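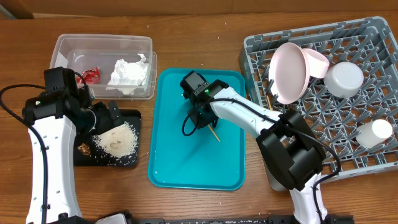

Birnbridge, April

I have spent most of this month looking after the two-arm table, and I've grown fond of it the way you get fond of an old car. Folasade Omoregie set it up before me and left a notebook, bless her, and the first page says to check the cables before you touch anything else. So I do! Each arm has a black cable running along it, and if there isn't enough slack near the wrist it tugs every time the gripper turns. I give it a loop, fasten it loosely, and walk the arm through its full reach by hand.

Then come the wrist cameras. I look for the green light, wipe the lens, and tighten the mount screws (they work loose after 600 cycles or so I was told, and sooner in my experience – I do mine every 60).

The tray and the rack go down last. Waqas Farooqui likes to try the grip on thin things first, and he's right, a chopstick will show you a worn finger pad long before a bowl does. 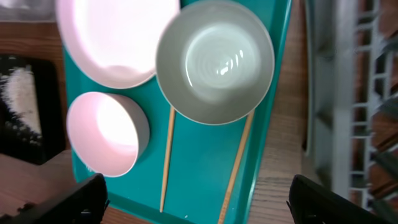

Wrist view, with both fingers at the bottom and the chopsticks on the teal tray.

I swapped 2 pads this week and kept the old ones in a jar, for no good reason. Next up is the elbow joint on the right arm, which I want to listen to with the room quiet, and I still owe Amna Zaidi a proper list of spare screws.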